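The Bolger Correction

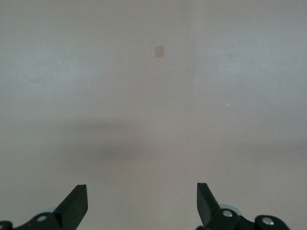 The result that brought Hideaki Kuroda back from leave was a single number in the second table of the September draft. It said that the arm, when shown a bare surface and given no instruction, moved left.

It did not move far. The drift was small enough that Nastov had put it down to calibration and written a footnote. But Kuroda read footnotes first, and he had calibrated that arm himself.

"How many trials?" he asked. He had not taken off his jacket.

"251," Nastov said.

"And it went left in how many?"

"212."

Kuroda sat down at the spare terminal and opened the logs. Nastov went on labelling sample bags at the bench, as she had been doing since lunch. The lab at Curkine was on the lower floor of a building that had once processed insurance claims, and the heating came on at four in the afternoon whatever the weather.

The method was simple and most of the paper was spent defending it. A policy was trained on demonstrations of ordinary table work: lifting, placing, turning, handing over. After training, the table was cleared and the policy was run anyway. The question was what a controller does when nothing in front of it calls for action. The literature had an answer, which was that such runs were failures and should be discarded. Nastov had kept hers. She called them null trials.

Her first finding was that null trials were not random. The policy had habits. It would open the fingers, descend partway, wait, and rise again. The waits clustered at 30 seconds, which matched nothing in the training set that she could find. The second finding was the drift.

"You recalibrated between blocks," Kuroda said.

"Between every block. It's in the appendix."

"With my routine or Allia's?"

"Yours. I ran Allia's as a check. They agree."

He scrolled. The joint torques looked ordinary. The commanded positions and the measured positions lay on top of each other, so the arm was going where it was told. The drift was in the commands. That ruled out the mechanism, the mount and the floor, and it left the policy, the camera, or the people who had made the demonstrations.

"Who did the demonstrations?" he asked.

Nastov put the cap back on her marker. "Bolger did most of them. I did the rest."

Bolger had worked at the lab for two years. He had been hired as a technician and had become, without any change in title or pay, the person whose hands the machine had learned from. He had a steady manner with the controls and rarely dropped anything. He had left in the winter, after an illness he described to his colleagues only as inconvenient, and he had died before the thaw. There was a line for him in the acknowledgements. Nastov had rewritten it several times and it was still only a line.

"Was he left-handed?" Kuroda asked.

"Right-handed. I checked that. I also checked the objects, in case they were placed more often on the left. They weren't. The placement was randomized and the randomization was sound."

"Did you split the demonstrations by operator?"

She had not. She said so.

They did the split that evening. It meant training two new policies, one on Bolger's demonstrations and one on hers, with everything else held fixed. Hers was the smaller set, so Kuroda cut Bolger's down to match by drawing episodes at random. Then there was nothing to do until the jobs finished. Kuroda bought soup from the machine upstairs. Nastov went through the appendix and corrected the spelling of "centre" in the places where the template had changed it.

The policy trained on her demonstrations finished first. Run over a cleared table, it opened the fingers, went down, waited and came up. It showed no preference for either side. The wait was short.

The policy trained on Bolger's demonstrations opened the fingers, went down, moved left, and stopped. It stayed there for 30 seconds. Then it rose.

They ran it again with the lights lowered and again with the table turned end for end. The results did not change. Kuroda wrote each one in his notebook with the time beside it, because he did not trust a log he had not made by hand.

"So it's in the data," he said. "Pull up the raw episodes. Not the trimmed ones."

The trimmed episodes began when the operator first touched an object and ended when the last one was released. It was a standard step and it took one line in the methods section. The trimming was used to score the demonstrations. It had never been applied to the training set, which Nastov knew and had not thought about for a long time. The policy had learned from everything between the start button and the stop button.

She opened one of Bolger's episodes and let it run past the end of the task. The cup was in its place. The operator's work was done. The fingers opened, came partway down, moved to the left, and held there over nothing.

She opened another. The same thing happened at the end of it.

"He's not pressing stop," Kuroda said.

"No."

"Where was the stop button?"

Nastov looked at the bench. The controls had been moved in the spring, when the new desk came, and she had to think about how it had been before. The button had been on the right. The chair had been on the left, against the radiator. To sit down from the controls, an operator would have had to lean, and the handheld unit would have leaned with him, and the arm would have followed the unit.

"He was sitting down," she said. "After each one. He sat down with it still in his hand."

"For 30 seconds."

"Until he could get up and press the button."

Kuroda checked it against the dates. In the first months of recording there was no pause at all. The episodes ended cleanly, a moment after release. The pause appeared late in the first year, and from then on it was present at the end of nearly every episode Bolger recorded. He had evidently settled on a length for it and kept to it. He had been a consistent operator. It was the reason they had given him most of the work.

Neither of them said anything for a while. The heating had gone off.

"It's a contamination effect," Kuroda said at last. "It's a good one. It makes the paper stronger. You have a behaviour in the null trials, you trace it to untrimmed tails in the demonstrations, you trim them and you show that it goes away."

"Yes."

"You'll need the trimmed comparison."

"I know. I'll start it tonight."

She set up the job. The script asked whether to overwrite the existing policy, and she typed a new name in the field instead. Kuroda saw her do it and made a note of the name, so that the records would agree.

For the revised draft the footnote became a section. It ran to a page and a half, with a figure showing the drift before and after trimming. With the tails removed, the arm went neither left nor right, and the long wait was gone. Nastov described the cause as an unrecorded change in operator posture during data collection. A reviewer asked whether the operator could be contacted to confirm this. She replied that he could not, and the reviewer accepted the reply.

The old policy stayed on the disk. She loaded it once more after the paper was accepted, late in the day, when the bench had been cleared. The fingers opened and went down. The arm moved to the left and stopped, and Nastov pulled out the chair and waited with it until it rose.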